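TEX 223 Fabrics for Apparel
Unit 7: Weft knits, sweatshirt fleece, and what happens to them in use
Instructor: Ingeborg Meinecke

Bring your swatch envelope and a pick glass to class. The Farker swatches are numbered on the back in pencil. If the number has rubbed off, match yours against the board in the Hijazi Room before you start writing about it.

1. Review from last unit

A woven fabric is made from two sets of yarns crossing at right angles. A knit is made from loops. In a weft knit, one yarn travels back and forth (or around and around, on a circular machine) and each new row of loops is pulled through the row before it. In a warp knit, each needle has its own yarn and the loops zigzag up the length of the fabric. We did warp knits briefly and won't return to them except for tricot linings.

Terms you need to have straight by now:

Wale – a column of loops running the length of the fabric.
Course – a row of loops running across the width.
Gauge – needles per inch on the machine. A higher gauge means finer needles, finer yarn, and usually a lighter fabric.
Stitch length – how much yarn goes into one loop. Two fabrics made on the same machine from the same yarn can feel very different if the stitch length differs.

People mix up gauge and stitch length on the midterm every year. Gauge belongs to the machine. Stitch length is a setting, and the knitter can change it.

2. Single jersey

Jersey is the plain weft knit. The face shows smooth V shapes, and the back shows rows of half circles. It stretches more across than it does lengthwise. It curls at cut edges: toward the back along the sides, toward the face at the top and bottom. The curl comes from the way the yarn is bent in the loop. It is trying to straighten out, and there is nothing on the other side of the fabric pulling against it. Rib and interlock lie flat, with loops formed in both directions so the forces roughly cancel.

Jersey will also run if a loop is broken. How easily depends on the fiber and on how tight the knit is. Cotton yarn is hairy enough to hold itself in place for a while. Filament nylon is slick and will ladder quickly.

3. Three-end fleece and French terry

Sweatshirt fabric starts as jersey with extra yarn laid in on the back. In the common three-end version there are:

a face yarn, which makes the jersey you see on the outside
a tie yarn, finer, which knits along with the face yarn and holds the third yarn down
a backing yarn, thick and softly twisted, which doesn't form loops of its own but floats behind and is caught every few wales

Left as it comes off the machine, with the backing yarn lying in little arcs, this is French terry. If the back is brushed (the trade word is napped), the floats are pulled up into a fuzzy layer and the fabric becomes fleece. The knit underneath is the same. Swatches 3 and 4 in your envelope came off one machine in one run, and only swatch 4 went through napping. Weigh them both and write down the difference.

The reason for the tie yarn is cover. In a two-end fleece the backing yarn can show through to the face as small flecks, especially if the back is a different fiber and takes the dye differently. Cheaper fabrics skip the tie yarn and you can sometimes see the result if you stretch the face over your hand.

Polar fleece is a separate thing. It is usually polyester, napped and sheared on both sides, and it has no plain jersey face. Please don't write "fleece" alone in your lab report. Write sweatshirt fleece or polar fleece.

4. Heather

Heather is a color effect, made before the fabric is knitted. Dyed fiber and undyed fiber are blended before spinning, so each yarn carries a mix of colors along its length. Light gray heather may hold only a small share of black or charcoal fiber. Medium gray holds more. A fabric that has been piece dyed (dyed after knitting) comes out one solid color unless two fibers are present that take dye differently. That is the other route to a heathered look, and it is how many of the brighter heathers are made.

To tell the two apart, untwist a yarn from the edge of the swatch and look at it through the pick glass. In both cases you will see fibers of more than one color. A burn test or a stain test will tell you whether the colors belong to different fibers.

The Arard shade card lists its yellow heather as Pollen. Several of you wrote last time that Pollen was a finish. It is a color name. Color names on shade cards are chosen by the seller and tell you nothing about how the fabric was made.

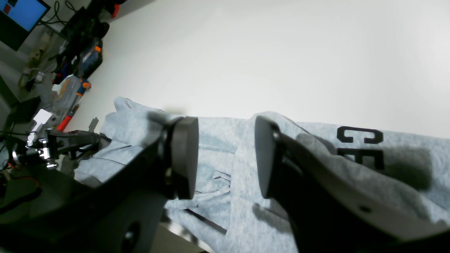
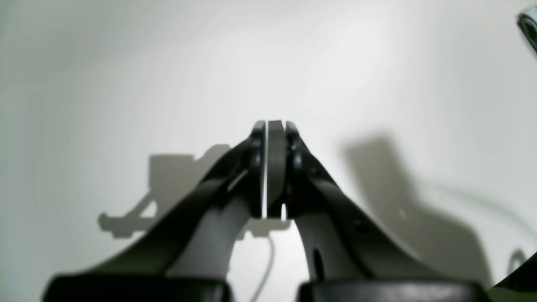
5. Napping

The napping machine is a large drum carrying a set of smaller rollers, each wrapped in fine bent wire. Fabric passes over the drum with the back facing the wires. Some of the rollers turn so that the wire points pull fiber up, and the others turn so that they comb it down. The balance between the two sets decides how thick and how even the pile is.

Points to know:

The backing yarn has to have low twist. High-twist yarn holds its fibers too tightly and the wires either skid over it or break it.
Fabric gets narrower and somewhat longer in napping. The finisher has to allow for it.
Strength goes down. Fiber has been pulled out of the yarn, and some of it has been broken. The face yarn and tie yarn carry the load after that.
A softener is normally put on before napping, so the wires slide.
Several light passes give a better surface than one heavy pass.

Loose fiber stays in the pile after finishing. It comes out over the first few washes, and this is the lint new owners complain about. A good finisher shears and vacuums the fabric, but some fiber always remains.

6. Pilling

A pill forms in stages. First, fiber ends work up to the surface through rubbing. Second, the loose ends tangle into a small ball. Third, the ball either breaks away or stays anchored by a few fibers. The third stage is where fiber type matters most. Cotton is weak enough that the anchors snap and the pill falls off. Polyester is strong and the pill stays. A cotton/polyester blend can be worse than either fiber alone: the cotton supplies plenty of loose ends and the polyester holds on to them.

Things that reduce pilling: longer fibers, more twist, a tighter stitch, singeing the face, and an enzyme wash for cotton. Things that increase it: short fiber, soft twist, brushing, a loose stitch, a long tumble dry.

In the lab we use the Martindale machine. Your samples will be taken off and rated at set points, and the last rating will be at 3000 rubs. Rate under the viewing lamp, against the photo standards, with your partner rating separately. If the two of you differ by more than half a grade, rate again. Don't talk your partner into your number.

Note that the standards show the face of the fabric. For sweatshirt fleece, rate the face. We don't rate the napped side, although you can add a comment on how matted it has become.

7. Shrinkage and spirality

Knits shrink mainly by relaxation. The fabric is under tension on the machine, in dyeing, and in drying, and the loops are pulled long and narrow. The first time it is washed and tumbled without tension, the loops go back toward the shape they prefer. Length is lost. Width may be lost too, or may even grow a little.

Compacting is the mill's answer: the fabric is pushed together lengthwise, with heat and steam, before it is cut. A compacted fabric has had much of its shrinkage taken out already.

Spirality is the twist you see when the side seam of a T-shirt wanders around to the front. Single jersey made from single yarns does this. The twist left in the yarn turns each loop slightly, and the wales lean. Using plied yarn helps, and so does alternating S-twist and Z-twist feeds. Sweatshirt fleece shows it less than light jersey, though you will still find it.

For the wash test, mark your square with the template and the laundry pen. Measure in three places each way and average them. Dry flat for the first set, tumble for the second. Let everything rest on the rack overnight before you measure, and keep the samples away from the radiator.

8. Reading a care label

Wash temperature, bleach, dryer, iron, dry cleaning, in that order. For a cotton-rich sweatshirt, the useful advice is short: cool or warm wash, turned inside out, low dryer or line. Hot drying is harder on the napped side than hot washing is. Once the pile is matted, brushing it will bring it back only in part.

Printed sweatshirts need the iron kept off the print. This often isn't on the label.

For next time

Read the chapter on interlock and double knits, and skip the section on jacquard. The pilling report is due in March, before the break. It is worth 15 points. Attach your rating sheets, both partners', with the corrections left visible.

Rania Matar has the key to the conditioning room in the mornings. Samples must go in there the day before testing, laid out singly on the shelves and labeled on the back corner.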